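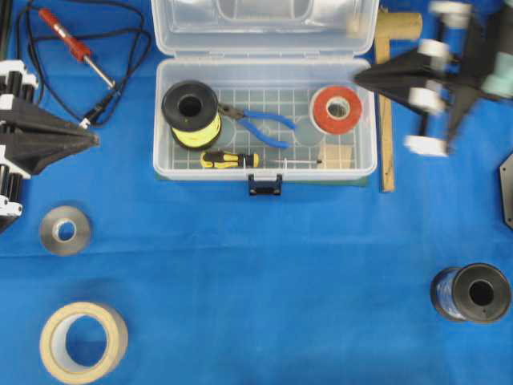 蓝色台面上打开的透明工具盒,内有一卷黄色导线和一把蓝柄钳子

电车线路沿革条目的编写步骤

适用范围:城镇史资料汇编中“交通”类下的有轨电车、无轨电车线路条目。公共汽车线路可参照执行,铁路支线另有格式,不在本页内。
编写:Cuiping Yu
修订日期:2022年5月11日

本页以 Mollon 镇的 Whitcombe 线为例,说明从收集材料到成稿的过程。该线由镇中心广场通往 Whitcombe 坡顶,早期为单线加会让道,后来局部改为复线,停运后轨道大部分拆除或被沥青覆盖。选它作例,是因为它的材料齐全程度居中:董事会记录基本完整,工程图缺失较多,报纸报道有互相矛盾之处。

一、先确定条目的边界

一条线路往往在不同年份有不同的起讫点。动笔前先写一份边界说明,放在工作文件的第一页,内容包括:

线路名称以及曾用名称;
起点和终点,按年份分列;
是否包含支线、车库引入线和临时便线;
条目的起始年和截止年,各以什么事件为准。

起始年建议以正式载客为准。议会授权、开工、试车都可以写进正文,但不作为起始年。截止年以最后一次按时刻表载客为准,此后的纪念运行、回送车辆、拆轨作业写入附注。

Whitcombe 线的车库引入线在 Clodeck 巷,长度很短,但车库本身另有条目。处理方法是在线路条目中写明引入线的接轨位置和道岔朝向,其余内容用“参见”指向车库条目。两个条目不重复叙述同一事件。

名称要逐份材料核对。该线在公司文件中称为“Whitcombe 线”,在镇议会记录中称为“坡道电车”,在部分时刻表上只有颜色牌,没有名称。三种叫法都要登记,正文统一用公司文件的名称,首次出现时在括号内列出其余叫法。

二、材料的种类与查阅顺序

按下面的顺序查阅,可以减少往返。

1. 授权文件。包括法案、临时命令和附图。授权文件给出的是获准修建的范围,其中往往有一部分从未动工。摘录时只抄路线描述、轨距、最高速度和时限条款。路线描述中的街名可能已经更改,原样抄录,不要在摘录阶段换成现名。

2. 公司董事会记录。这是确定决策时间的主要依据。需要注意的是,记录中“同意办理”与“已经办妥”差别很大,前者之后常有搁置。摘录时保留原文动词。

3. 检查报告。线路开通前由检查官员试乘并出具报告,通常附有条件,例如坡道限速、强制停车点、制动器型式。报告日期一般早于载客日期。

4. 镇议会记录。主要涉及路面养护费用的分担、站牌位置、与警察的协调,以及后期关于停运的讨论。

5. 时刻表和票价表。用来确定站名、班次和区段划分。时刻表常有生效日期,但未必真正在当天生效,需与报纸对照。

6. 大比例地图。用于确定单复线、会让道和道岔位置。地图的测绘年和出版年要分别登记,正文引用测绘年。

7. 报纸。用于补足前几类材料没有的细节,如首车时间、事故、天气中断。报纸放在后面查,查之前手头应当已有一份大致的时间表,这样检索范围会小得多。

8. 口述与私人收藏。车票、明信片、员工手册等。每件单独登记来源,未经其他材料印证的内容在正文中注明“据口述”。

三、建立摘录卡

每条摘录单独成卡,纸质或电子均可,字段固定如下:

卡号
来源全称
馆藏编号及页码
材料形成的日期
所述事件的日期
原文
涉及地点
摘录人
备注

“材料形成的日期”和“所述事件的日期”必须分开填写。最常见的错误是把周年纪念文章里的回忆当作当时的报道。纪念文章可以使用,但在备注栏写明“后出”。

一张卡只记一件事。董事会的一次会议若讨论了轨道更换、票价和雇员制服,应拆成几张卡,各自填页码。拆卡费时,到排时间表阶段会省回来。

原文栏照抄,包括错字和缩写。需要解释的地方用方括号。译文另起一行,不得覆盖原文。金额保留原币制,不换算。里程保留原单位,换算值放在备注栏。

卡号由来源代码和流水号组成。董事会记录用 B,议会记录用 C,检查报告用 I,地图用 M,报纸用 N,口述用 O。流水号在每种代码内部连续,作废的号码不再使用。例如 M-44 是 Whitcombe 坡中段的图幅摘录,它作废以后,新卡应取下一个可用号码,M-44 保留空卡,写明作废原因。

四、从地图提取轨道布置

地图上的轨道符号随版本而变。有的版本以双细线表示一条轨道,有的以单线表示,有的在复线路段只画外侧钢轨。阅读前先找图例;图例缺失的,找一处已知的单线路段作对照。

操作步骤:

在透明描图纸上描出街道中心线,标出路口;
描出轨道,单线用实线,会让道用双实线,位置不明的用虚线;
在每个道岔处标注朝向,以离开镇中心的方向为“下行”;
标注架线杆的位置,中央立杆与路侧立杆用不同记号;
在图角注明图幅号、测绘年、描图人。

描图时容易漏掉的是渡线。复线终点处一般有渡线供车辆换向,早期图上常与邻近的道岔画在一起,看上去像一处污点。凡在终点附近见到不规则墨迹,都应到另一版本的图上核对。

图幅 548 的情况比较特殊。它覆盖 Clodeck 巷与主街的交会处,现存两个印次,一个印次有朝向镇中心的单侧曲线,另一个印次有两侧曲线,测绘年却相同。对照检查报告可知,单侧曲线为开通时的布置,另一侧是加铺的,后印的图在修版时补入,没有改动测绘年。遇到这种情况,正文写明两个印次的差别,年代以检查报告为准。

架线杆编号可以作为定位的辅助手段。公司对线杆统一编号,事故报告多以杆号描述地点。杆号 1108 在坡顶终点,换向用的渡线以它为界。如果手头有完整的杆号表,可以把事故、限速点和停车点都换算到同一张线路图上。没有完整杆号表时,不要按等间距推算,弯道和路口的杆距与直线路段不同。 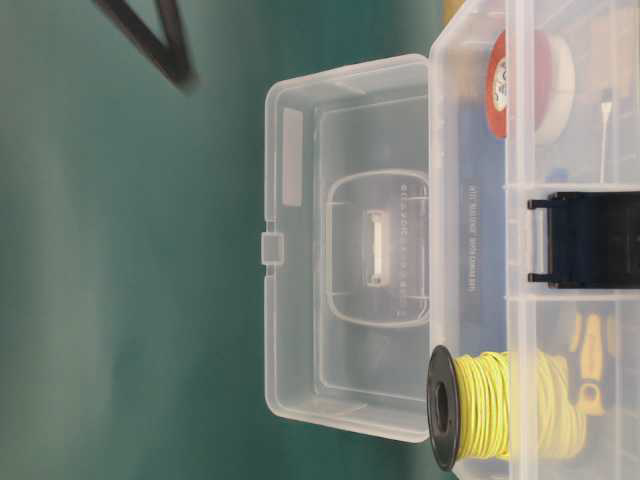 透明塑料收纳盒,盒盖展开平放

五、确定停车点

早期电车的停车点分强制停车、招呼停车和区段分界点。三者可能重合,也可能不重合。条目中以表格形式列出,每个停车点一行,依次填写:

停车点名称
所在街道及最近路口
性质(强制、招呼、分界)
首次见于何种材料
最后见于何种材料
位置变动

停车点名称常以酒馆、教堂或商店命名。商店更换业主后,站名有时跟着改,有时不改。不能因为站名消失就断定停车点取消,要看票价区段是否重新划分。若区段边界没有变化,且同一路口随后出现新站名,可暂按改名处理,在备注中写“推定改名”。

坡道上的强制停车点要单独说明。检查报告一般规定下坡车辆在坡顶停车、由司机确认制动后再起动。这类停车起初并不办理上下客,后来多数演变为正式站。Whitcombe 坡顶即属此类。条目中应把“技术停车”和“载客停车”的年代分别给出。

六、排列时间表

摘录卡达到一定数量后,按所述事件的日期排序。日期只精确到月的,排在该月末尾;只精确到年的,排在该年末尾。排好以后检查以下几处:

同一事件是否有两个以上日期;
决定与实施之间是否有合理间隔;
是否存在整年无卡的空白;
车辆数量的增减能否前后衔接。

整年无卡并不表示当年无事。先查该年的记录是否缺卷。缺卷的,在条目附注中写明缺卷范围。

两个日期互相矛盾时,按下列次序取舍:当日形成的内部文件,当日或次日的报纸,官方年报,后出的回忆,纪念出版物。取舍后被舍弃的日期仍要在附注中列出,并写出来源。读者可能手里正好有那本纪念册,看到不同的日期却没有说明,会认为条目有误。

Whitcombe 线的开通日期就有两说。公司年报写的是9月初,报纸报道的仪式在9月下旬。查董事会记录,9月初通过的是开行决议,检查官员的书面同意晚于决议。年报把决议日期当成了开通日期。条目取报纸日期,附注列出年报说法。

七、处理道路交通管理的交叉内容

电车线路与街道交通的管理关系密切,但条目篇幅有限,只收与本线直接有关的部分。可以收入的内容有:

路口由警察指挥时,电车与其他车辆的通行次序;
单线路段的信号灯或路牌制度;
因电车设置的限速;
为电车转弯而进行的路缘改建或房屋退让;
设置安全岛后轨道的改移。

不收入的内容有:一般性的停车限制、与电车无关的单行线、停运以后的路口改建。

单线路段的防护方式要写清楚。常见的有目视会让、路签、手动色灯和触轮自动色灯。材料中的“信号”一词含义不固定,既可能指色灯,也可能指路口警察的手势,还可能指司机的铃声。摘录时在方括号内注明判断及依据,无法判断的写“信号,种类不详”。

Whitcombe 线下段有一处急弯,两端互不可见。最初由一名旗手值守,后改用手动色灯,再后来改为触轮自动色灯。三种方式之间有重叠时期,旗手在色灯装设后仍于节假日上岗。条目应写出重叠,不宜简化成三个首尾相接的阶段。

八、现场核对

现场核对安排在时间表初稿完成之后。携带描图、杆号表、卷尺、记录本。核对项目如下:

残留钢轨的位置与露出长度;
建筑外墙上的架线挂座;
被改作路灯的线杆;
路面接缝是否与轨道走向一致;
车库遗存的门洞尺寸和坑道痕迹;
街牌名称与旧名的对应。

挂座是较可靠的线索。它一般固定在二层窗台以上,呈圆盘或花形,带一个拉环。外观相近的还有旧路灯拉索座和节日彩灯挂钩,区别在于电车挂座通常在街道两侧成对出现,高度接近。只在一侧发现的,记为“疑似”。

路面接缝不能单独作为证据。管线开挖也会留下平行接缝。接缝与描图上的轨道位置重合,又在道岔处出现分叉时,才予采用。

测量以固定建筑的墙角为基准,不以路缘为基准。路缘多半改过。每处测量记两个基准点,便于复核。测量人与记录人分开,读数时复述一遍。

进入车库旧址、院落或其他私人场地前,应取得书面同意,并把同意书编号写入现场记录。道路中央的测量须在交通允许时进行,穿反光背心,安排一人观察来车。

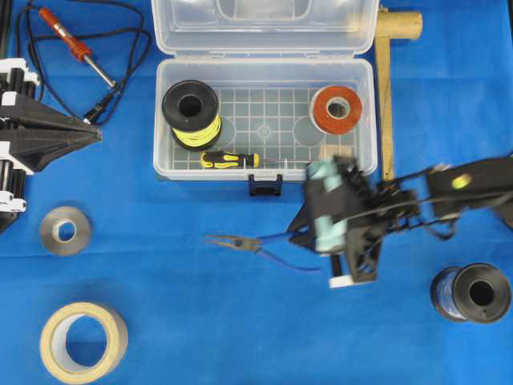 现场记录当天整理。铅笔数字在两三天后容易误读,尤其是小数点。整理时把读数誊入正式表格,原始页保留,不得涂改。发现读数有疑问,记“待复测”,不要按图上的数值修正现场数值。

核对结果与描图不符时,先检查描图比例。复印件在横竖两个方向上的伸缩可能不同,应以图上已知的街区边长校正。校正后仍不符的,正文以现场实测为准,同时给出图上位置。

九、撰写正文

正文按下列次序书写,各段不设小标题:

线路概况:起讫点、轨距、单复线、运营单位、起止年;
筹建与授权;
修建与开通;
路线及停车点的变动;
车辆;
供电与架线;
班次与票价;
重要事故;
停运与拆除;
现存遗迹。

概况段控制在四句以内,读者应当只看这一段就能得到基本数据。其余各段按时间叙述,每个事实后附卡号,定稿时再由编辑将卡号替换为注释。

用语要求:

“线路”指运营意义上的路线,“轨道”指实物,不得混用。
“延伸”指增加里程,“改线”指走向变化而起讫点不变。
“停运”指停止载客,“废弃”指公司或镇议会正式放弃,“拆除”指实物移除。三者日期不同。
“复线化”只用于原单线加铺第二条轨道,会让道加长不算。
避免使用“繁荣”“衰落”一类词语,用乘客数、班次或车辆数说明。

车辆部分写购入年份、制造方式、车体型式、制动器和改装。车号有过重编的,列新旧对照。4 号车的记录需要格外留意:该车在事故后以原车号重建,底架更换,车体保留,部分名册把它当作新车,另一些名册仍按原车计。条目写作“4 号车(重建)”,购入年份保持不变,重建年份另列。

事故部分只写造成伤亡、较长中断或引起规章变化的事件。死伤者姓名按汇编的统一规定处理,一般不列。事故原因引用调查结论,没有结论的写“原因未见记载”,报纸上的目击者推测不采用。

停运部分应区分决策理由和公开理由。议会记录中的理由多为轨道更新费用和路面养护责任,对外公告则常强调道路拥挤。两者都写,分别注明出处。替代的公共汽车只写开行日期和大致走向。

十、注释格式

注释按“来源全称,馆藏编号,页码,日期”排列。同一来源连续引用时,第二次起用简称,不用“同上”,因为编辑调整段落后“同上”会指向错误的来源。

地图注释写图幅号、比例尺、测绘年、印次。报纸注释写报名、日期、版次,版次不明的写栏目名称。口述注释写讲述人与线路的关系、记录地点,姓名是否公开按讲述人的书面意见办理。

网上资料注明访问时的页面标题。扫描件与原件页码不一致时,两个页码都写,原件页码在前。Clurkidmont 资料室的装订本就有这个问题,装订时把几份零散附图插在会议记录中间,扫描页码比原件页码多,越往后差距越大。

十一、审读

初稿完成后交另一人审读。审读人不看摘录卡,先只看正文,标出不明白的地方;随后抽查注释,对照原件或扫描件。抽查时优先看以下内容:开通和停运日期、轨道长度、车辆总数、事故日期。

Whitcombe 线条目由 Rhys Dunstan 审读,提出的问题集中在两处。一处是坡道限速的适用方向,初稿没有写明仅限下坡。另一处是“复线化”的年份,初稿引用了董事会决议的年份,实际铺轨在次年。两处均已按卡片原文改正,修改记录附在工作文件末尾。

审读意见逐条答复。接受的写明改动位置,不接受的写明依据。答复与条目一起归档。

十二、归档

归档内容包括:边界说明、全部摘录卡、描图、停车点表、时间表、现场记录原始页、书面同意书、各稿正文、审读意见和答复。

电子文件的名称由线路代码、文件类别和稿次组成,中间用短横线连接,不用空格。描图扫描为灰度文件,不要用黑白二值,否则虚线和淡色标注会丢失。

纸质描图平放,不折叠。卷放的描图展开后边缘翘起,再次扫描时会变形。描图与卡片分盒存放,盒外写卡号范围。

条目发表后收到的补充材料,按原规则续编卡号,放入“后续”文件夹。涉及日期或位置改动的,在下一次修订时处理;仅补充出处的,可直接加入注释并在修改记录中登记。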